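Coffee with the author of Jelodcombe

I had promised myself I wouldn't ask where the ideas come from. I lasted two questions (sorry!). She laughed, put down her cup and said, "From being nosy on buses, mostly."

We were in her kitchen in Trirkska, where she wrote nearly all of Jelodcombe, her second novel, out now from Mokoena Press. It follows two sisters who inherit a ferry ticket office and can't agree on whether to sell it. I read all 198 pages over one weekend and then rang my own sister, so take that as my review.

The first draft was a monster. "It was 652 pages," she told me. "There was a whole war in it! My editor wrote back and asked, very kindly, if the war could go." It went, along with an uncle and most of a wedding, and she still misses the uncle.

She writes early, before breakfast if she can, and always by hand for the opening chapters. I asked if she gets stuck. "All the time. I get up, I make toast, I sit down again. There's a lot of toast in this book if you look for it."

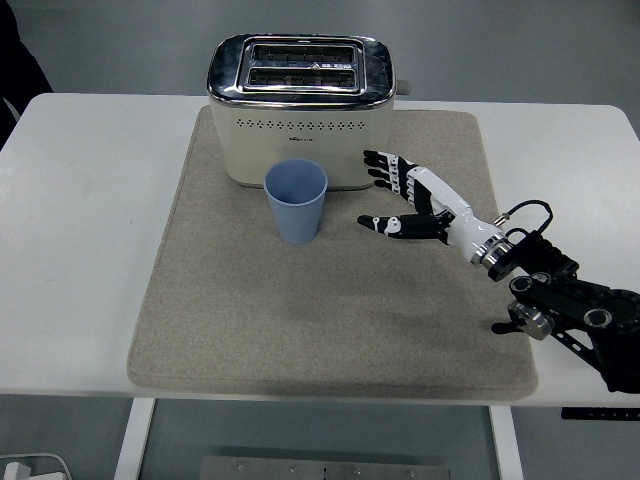
On growing up in Erneva

Her parents ran a small stationery shop there, and she says the smell of new envelopes still makes her want to write to somebody. She sent her first story to a magazine when she was 11. They turned it down, and she kept the letter because it was typed and had her full name on it.

"I felt so important," she said. "I showed it to everybody at school. They thought I'd won something."

The town is all over the new book, though she moved the harbor and gave it a different name. Readers from home keep writing in to tell her which street is which, and they're usually wrong, but she loves getting the letters and answers every one.

What's next

Short stories, she thinks, with a first batch due to the publisher in December. I asked if the uncle might turn up in one of them.

"He's already in two," she said, and went to put the kettle back on.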